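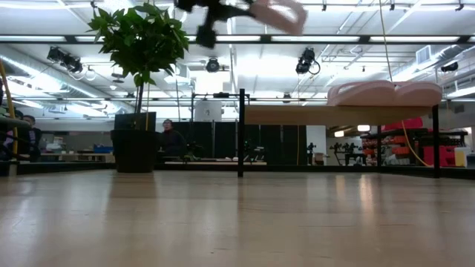
Pudberg, 14 Feb 2024

We should take our shoes off at work

Most people I know take their shoes off when they get home. They do it without thinking, and they would be put out if a guest walked across the carpet in wet boots. The same people then spend eight hours a day in an office where everyone wears the shoes they came in, and they eat lunch there as well. I think we have this the wrong way round. Offices, libraries and small workshops should ask people to change into indoor shoes at the door, and most of them could start next month at very little cost.

I came to this view slowly. My first job was at Setusen, a firm that printed seed catalogues, and the stairs there were brown from October to April. Mud came in on the first pair of feet in the morning and was carried up three floors by lunchtime. A cleaner came in every evening and was back at the same stairs the next day. The firm spent 2000 pounds one year on replacing carpet that was not very old. I remember the figure because it was read out to us, along with a request to wipe our feet. The mat was the size of a tea towel.

Later I worked at Gulura, which had 300 staff and a plain rule. Outdoor shoes stayed on a rack by the entrance and you wore slippers or clean trainers inside. I thought it was childish for the first week. After that I stopped noticing, except that the place was quieter. Hard heels on a hard floor make a lot of noise, and you only realise how much when you go back to a building that allows them.

The usual objection is that slippers look sloppy. I have some sympathy with this. A meeting in which one side is dressed for business and the other for bed does feel odd. But dress habits in offices have changed a great deal already. Ties went, and the work still got done. A clean pair of plain indoor shoes is smarter than a good pair of leather ones with a salt line round them. 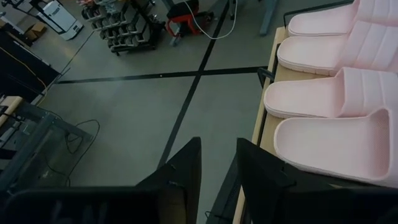
Black tape lines on a grey concrete floor.

A better objection is safety. Slippers are no use where things are heavy, sharp or hot, and nobody should wear them on a building site or in a kitchen. Some buildings have both kinds of room, and the change from one to the other has to be clear to a visitor who has never been there before. A sign on the door helps. So does a bench, so that people can sit down to change.

Then there are those who can't easily bend to take off a shoe, or who wear a support that must stay on. They should be left alone. A rule about floors is not important enough to embarrass anyone, and overshoes will do.

As for cost, the community library in Tse put in two racks and a bench and bought a stock of spare slippers in three sizes, all for 945 pounds. That is less than half of what Setusen paid for carpet. The spares need washing, and a few pairs walk off each winter. I would still call it good value.

My own office will discuss it in March. I have asked for a rack and a larger mat, and I expect to get the mat.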